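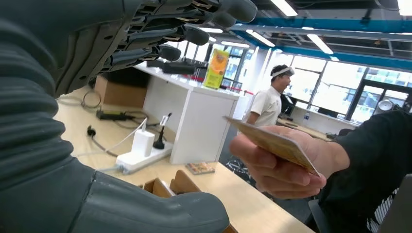
Wrist camera view, four-finger hand and a card held out to it

Wrist camera or fixed camera for handing over flat objects?

I'm comparing a Tronach hand with our old Livavus two-jaw gripper. With the wrist camera the fingers hide part of the view, and a card moved by hand comes out slightly blurred. Is a fixed camera better?
Till Kohlhase

2 answers

Keep the wrist one and add a fixed one. Shorten the exposure first – ours went to 11 ms and the blur was mostly gone. Watch for flicker from ceiling lights.
Hilde Hermans

two jaw is fine for cards imo. never tried the Tronach
Tharun Iyengar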